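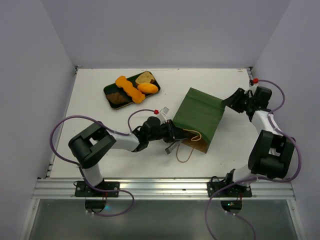 Mai wrote: Handles again. Third order this month where the twine let go, and this time it went on the steps so the bread got squashed. Can someone please look at how these bags are being packed and unpacked, and stop telling me to carry them from underneath.

Reply from packing desk
Sorry about the bread. Opened this as its own ticket, the old one got mixed up with the tray return stuff. Few things needed before I can do anything:
- which bags, green ones or the plain
- what was in it
- did the knot pull thru or did the twine snap
Still have the bag? Don't throw it out pls.

Mai wrote: Green paper, twine handles. Bread, two sweet potatoes, box of cookies, jar of something. Knot pulled through, there's a hole you could put a finger in. Other handle is fine. I have the bag.

Reply from packing desk
OK thanks. Jar is my first guess but let me test it.

LOG

Aug 17, 2022
Pulled bags from the open carton, Sendow stock, green. Compared with one left from the March carton. Same size, same color near enough. Paper feels the same. Twine is the same too I think, tan, thin. Difference is inside at the top, the older one has a card strip behind the holes and the new one has nothing. Just the fold.

So top edge is folded over once and that's all that holds the knot.

Test 1. Bread and rolls only, light load. Lifted by both handles, walked to Gandutham counter and back. Fine. No tearing, holes look normal.

Test 2. Same plus a jar. Held ok standing still. Walked it, 2 trips, second trip one hole had gone oval. Didn't fail but wouldn't give it to a customer.

Test 3. Jar, same weight, but lifted by one handle only, which is what people do when they've got keys in the other hand. Knot came through on the stairs. Same hole as Mai's.

Test 4. Old bag with the strip, one handle, jar. Fine. Did it three times. Fine.

So it's the strip. Or no strip.

Also found: some of the damage is ours. When we unpack a return or repack for a swap we reach in with the handle hanging in front of the opening and it gets dragged. Saw it at the bench twice before lunch. Twine pulls sideways on the hole, hole gets bigger, bag goes back in use. Should be: both handles flopped outside, then hand in.

Unpack order, while I'm here, as it's come up on two other tickets:
1. Bag upright next to the tray, tray first, not after.
2. Handles outside.
3. Soft stuff comes out before heavy. Bread to a corner of the tray on its own, nothing leaning on it.
4. Potatoes, fruit, anything round, away from the rim. They roll.
5. Pet items do NOT go on the food tray. Separate tray. I know we're short of trays.
6. Flat things last, they sit at the bottom anyway.
7. Check both holes. Oval = bin it.

Wrote to Prilix about the strip. Asked if it was dropped on purpose or if we got a bad carton. Carton is 300 bags and we've used maybe a third, didn't count.

Update
Prilix came back. Strip was taken off that line, there's a version with it, costs more. They'll send 2 cartons of the stripped ones (stripped as in WITH strip, their wording is confusing) and take back the unopened carton. Not the open one. Asked again about the open one.

Update
Open carton: they said no. We keep it for bread only and light stuff. Marked the side LIGHT ONLY in marker. Anything over 3 pounds goes in the new bags or gets split in two.

Reply from packing desk
Mai, short version. New bags have no card behind the handle holes, they don't like jars. Replacement bags are on order. Til they're here your order gets split, jar in its own bag, bread in the other one. Credit for the loaf is on your account. You can toss the old bag now, or drop it off, I'd like to send a photo of the hole to the supplier.

Mai wrote: Fine. Will drop it off. Is the split bag thing automatic or do I have to ask each time?

Reply from packing desk
Automatic, put a note on your orders. If it comes in one bag anyway reply here, don't open a new ticket.

Mai wrote: Came in two. Handles ok, bread ok. The cookies were under the sweet potatoes though.

Reply from packing desk
Noted, added to the packing sheet: cookies on top. Leaving this open til the new cartons are in and I've redone test 3 on one.

Status: pending, waiting on supplier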